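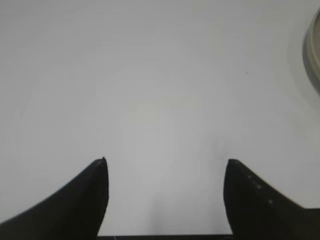 Fig. 1. Two dark gripper fingers against a plain white surface.

Filed under: Course notes > Consumer studies > Reading claims

Handout 2: What does "tested" mean on a cleaning product?

Most of you will have met the phrase "tested on 1,000 surfaces". Ask what counts as a surface. In the Cernora leaflet we read in March, a kitchen worktop wiped in 12 places seems to have been entered as 12 surfaces. The leaflet doesn't say so outright. You have to work it out from the table on the back, and I doubt many shoppers do.

Then there is the stain. Pleline uses a coloured syrup of its own making, wiped off after 60 seconds. Real jam sits overnight. A spray that lifts fresh syrup may be no better than warm water, and Pleline gives no figures for warm water. I would want those before paying extra.

Be wary of "whiter". Whiter than what, and who was looking? Vadance asked its own staff to judge, and they knew which panel had been treated. I can't call that a test.

Things to look for in any leaflet:
- a plain water comparison
- who did the judging, and what they were told
- how long the dirt was left
- results that went badly (rarely printed)

The Echeverri report is better than the others, though it still drops two panels without saying why. Read the small print under its second chart.

For next time: bring one label from home and mark every word on it that could not be checked.

3 comments | 14 shares

We use cookies to remember your settings. Accept all | Manage choices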